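Threads > Robotics > Teleop diaries

Filed under: hands-on, humanoids, long threads

Ayman Mahasneh
2019-06-11

OK, thread time! I've spent the past two weeks teaching a robot to do the shopping and I have so many thoughts that my partner has asked me to please put them on the internet instead.

Quick background. The project is called Favdale. The job is dull on purpose: walk up to a shelf, take a drink, put it in the basket, don't knock over its neighbours. I do it by remote control, the robot's body copies what I do, and everything gets recorded so a policy can be trained on it later.

I wear a headset and see what the head camera sees. My arms drive its arms. First time in, I looked down to check my shoes and there were two silver legs down there. I yelled. Everyone in the room had been waiting for it.

The target is 200 good demonstrations of the basket task before we train anything. "Good" means I'd be happy for the robot to copy it forever, including the bits where I dither. That's the part that got under my skin. If I hesitate over a bottle, that hesitation is now in the lesson.

So you start to watch yourself. Do I always go over the top? Do I grab by the neck or the body? Do I look at the basket before I drop something in, or do I just know where it is? (I just know where it is. The robot doesn't. I've had to learn to look.)

Looking is a huge deal, by the way. The head camera goes where my head goes, so if I'm staring at the shelf the whole time there's no basket in the recording. My colleague at Sturkden, who did this for a year before me, told me to move my head like I'm explaining the job to a kid. Best advice I've had.

The view you end up wanting is steep, looking well down, with the basket in the middle and the front of the shelf along the top. Feels odd on your neck but both hands are in it and so is the thing you're reaching for.

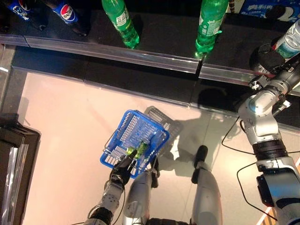

Going for the water on the right, basket in the left hand. Something green's already in there!

The left hand in that one is doing more than it gets credit for. Fingers around the edge of the basket, down at the corner, and my whole job on that side is to keep it steady. Try it at home with a real basket, hold it by one corner and reach for something with your other arm. Your holding arm wants to drift. Mine drifts every time.

The two hands aren't the same either, there's a hand with fingers on the left and a gripper on the right, and my brain took a couple of days to accept that. I kept wanting to wiggle fingers on the right. No fingers there, mate. Open, close, that's your lot.

Bottles I have opinions on now:

Big dark cola bottles: lovely. Easy to see, easy to judge.

Green see-through ones: fine in the middle of the shelf, a pain near the front rail where the light bounces.

Clear water bottles: my nemesis. The label is the only bit I trust so I aim for the label colour and hope.

I asked if we could swap the clear ones for something easier and got a very firm no. Fair enough. Shops are full of clear bottles, and a robot that's only ever practised on the friendly ones is going to have a bad time at a real fridge.

Shadows! I didn't expect to care about shadows. You've got no sense of touch in this set-up, so the shadow of the basket on the floor becomes your height gauge. Basket goes up, shadow slides away from it. I found myself steering by it without meaning to. Then somebody changed the lights and I was hopeless for half a morning.

Cables. The right arm has thin black ones that loop out in arcs, and if you wind the wrist the long way round you can feel the whole team wince behind you. Rule of the house: unwind between takes. I say "unwind" out loud now. I said it at home while putting the garden hose away.

We also did some hand-guiding at the start, where you hold the arm itself and walk it through the motion. Toivonen is the one who swears by it. I get the appeal, you feel the weight and the joints and where it doesn't want to go. I'd recommend everyone do an afternoon of it before they touch the remote rig.

But for two arms plus a head, remote wins for me. You can't hold both arms and also be the eyes. We tried it with three people and a lot of "your left or my left?" and I've never laughed so much at work. Not one usable take.

Where we're up to: 57 keepers. I've recorded a good many more than that and binned them. Reasons in my notebook include "sneezed", "basket tipped", "looked at the ceiling for some reason" and "perfect but forgot to press record". That last one still hurts.

People ask whether it gets boring. It really doesn't! Every reach is slightly different and you get this little buzz when the motion is smooth and you forget there's a machine between you and the bottle. My favourite take of the lot is one where I changed my mind halfway, backed off and came in at a better angle. We kept it. I like the idea of it learning that backing off is allowed.

Next up is Atbridge, the same task with a different shelf layout, and if the money's there we go to 1,000 demos with several operators so it isn't only learning my habits. My elbow sticks out, apparently. There's a risk of a whole robot with my elbow.

Will post again when the first policy runs on its own. I'm equal parts thrilled and terrified. Ask me anything in the meantime, I'm on the couch with a heat pack on my neck.

Comments

driftwoodpilot: The shadow thing is so real. We did drawer opening last winter and I was completely lost on overcast days.

mel_in_the_lab: Do you label the change-of-mind takes separately or just mix them in?

Ayman Mahasneh: Mixed in for now, with a note in the log so we can pull them out if it learns to dither!

kettleandcog: Clear bottles, my condolences. Try a flat sheet of coloured card behind them just while you're training the humans, then take it away.

torquewrench_tess: I'd pay to see the robot with your elbow.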